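Kivska Handheld Gripper Kit, Reviewed After 2,000 Episodes
Posted Tuesday, December 4, 2018
Filed under: Data collection hardware

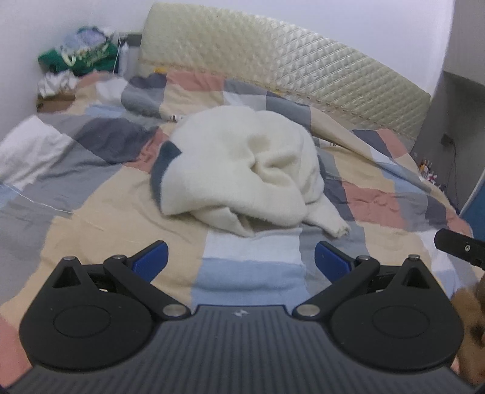

Garment set, fuzzy sweater on a patchwork sheet, fingers open in front of the garment.

The Kivska kit is a two-fingered gripper on a hand-held body with a wrist-view camera. The operator carries it by hand and performs the task, and the software writes out video, finger opening and estimated pose as one episode. We bought 2 kits in May to gather cloth-handling examples for a grasping policy. Our previous method was teleoperation on a Hurlow arm.

Throughput
With the Hurlow arm we had 609 usable episodes at the end of the project. With the Kivska we recorded 3,724 and kept 2,000 after filtering. The discard rate is high. Most rejected episodes failed on pose tracking, and the rest were operator errors such as starting the move before the recorder was ready. Setup in a new room is short enough that we could work in bedrooms, which the arm never allowed.

Fingers and pads
The grip pads are textured and blue on a black backing. They hold knit and fleece well. On thin cotton they tend to pick up the sheet along with the garment, and the operator has to come in at a shallower angle. The linkage pivots on metal pins and had no play that we could measure at delivery. One of our units developed slight play on the left side by fall. Jerulton, the distributor, replaced the pins without charge but took three weeks to do it.

Both fingertips stay in view when fully open, and so does the strip of surface between them. This matters for training. A policy that cannot see its own fingertips before contact has little to work with. The body does take up the bottom of the image, so anything directly under the palm is lost.

Tracking
Pose estimation depends on visual texture. Patterned bedding and quilted panels are good for it, bare white walls are bad. Pointing the gripper at a plain wall for more than a moment usually ends the episode. We now tell operators to keep the bed in view while they reposition. Loose cords and strings in the work area did not disturb tracking, though the policy later showed some interest in grasping them.

Software
The Gwynne recorder ships with the kit. It is stable and the file layout is sensible. Labeling is weaker:
- Task names are free text with no spelling check. We ended up with four versions of "sweater".
- Episodes can be trimmed at the start but not at the end.
- There is no field for the starting state of the garment. We added our own tags for heaped, flat and hanging - these turned out to be the most useful labels in the set.

Comfort
The weight sits forward of the grip. Sessions over 40 minutes produced sloppier approaches, visible in the pose data as extra correction before closing. We cap sessions at 30.

Verdict
Good for: cloth, small household objects, work in real rooms.
Poor for: bare rooms, thin fabric on fabric, tasks that need force readings (there is no force sensor).

We would buy it again for garment work, with a spare set of pins ordered at the same time. Firmware on both units was the version supplied in May, and we have not tested the later update.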